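Reading time: 3 minutes

Tetville Household Reuse Scheme
Progress report to the Salazar Fund, 2019-08-16

This report covers the period since our last update in January. It deals with collections, the Jiltik depot, spending and the work still to be done before the grant closes.

Collections

The weekly round now takes in all of Tetville and the upper half of Dastovwood. Residents book by telephone or by leaving a card at the library. We accept crockery, small furniture, books, bedding in good order and working lamps. We stopped taking mattresses in the spring because the charge for disposing of the unusable ones was eating into the van budget. The Fund agreed to this change by letter.

We had planned to cover the lower half of Dastovwood by now. The road past the weir was closed for drainage works and the diversion adds 15 minutes each way, so we have held that part back. The council says the road will reopen in the autumn. If it does not, we will run a fortnightly collection there instead and adjust the fuel figure to match.

Jiltik depot

The depot roof has been repaired and the damp in the back store has gone. We put up shelving along the north wall and moved the sorting area nearer the loading door, which saves carrying everything through the shop. Goods are sorted by household use, then boxed and labelled with the week they came in. Anything still on the shelf after 13 weeks goes to the reduced section.
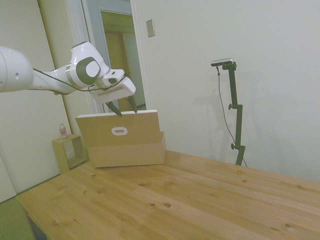 Silvia Šimko wrote to us in June to say that the reduced section was helpful but the opening hours were not, as anyone working a normal shift in Dastovwood could not reach the depot before it shut. She asked for one late evening a week. Two other people had raised the same point at the counter. We began a late opening in July and takings on that evening have been steady, though lower than on the morning sessions. We would like to keep it going through the winter before deciding.

Referrals

Families referred by the housing office can choose a starter pack free of charge. We have given out 300 packs since the scheme began. Bedding and saucepans run out first. We have bought some saucepans new from the packs budget, as donated ones often come without lids and are sometimes badly worn. Curtains are requested often and we have very few of them.

Spending

Spending is within budget apart from van repairs. The clutch was replaced in May and the bill took the repairs line over by £2000. We have covered this from the underspend on training and ask the Fund to approve the transfer. Rent and insurance are as forecast. Shop income is slightly ahead of forecast.

Still to do

The fire door at the side of the depot needs a new closer, and we are waiting for the landlord's contractor. The leaflet for Dastovwood is written and will be printed when the road date is confirmed. We also need to renew the waste carrier registration before the end of the grant year. Receipts for the clutch and the shelving are attached to the paper copy of this report.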